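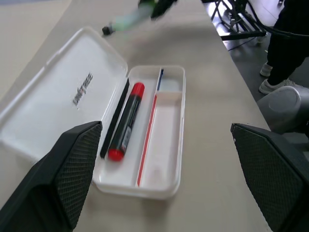 KARARI, 5/27/23

Figure 2. White plastic pencil case with hinged lid, open on a tabletop.

3. What supply lists can and cannot tell us

Claims that a well-stocked pencil case improves school performance have been around for a long time, and they have seldom been tested with much care. The usual argument starts with teachers' reports. Children who arrive with their own pens and erasers are described as more settled, and the credit goes to the supplies. We are not persuaded. A family that replaces a lost eraser within the week is likely to differ from its neighbors in many other ways, and most of those ways also bear on grades.

Toft and Skov tried to deal with this problem in the Zorkwood survey, which collected 1057 questionnaires from parents and matched them to end-of-year marks. Their headline result is a small positive link between "completeness" of supplies and marks in writing. Completeness, however, was scored by the parents, at home, from memory. A rigid case such as the one in Figure 2 and a soft pouch full of dried-out markers could receive the same score. The survey form asked whether a child had "the things needed for class" and left it to the parent to decide what those things were.

The Ilard follow-up is better in one respect: Østergaard had teachers check the cases in person. It covered only 40 children, though, in two classrooms, and the check was made once, in July, at a summer session that families had chosen to attend. Saithong later reported that the link vanished when household income was added to the model. Østergaard replied that income was itself poorly measured. Both may be right, which would leave us knowing very little.

We therefore treat supplies as a background variable in the sections that follow. Readers who want a case for free supply programs can find a decent one in cost and fairness to parents. The test scores, as they stand, do not provide it.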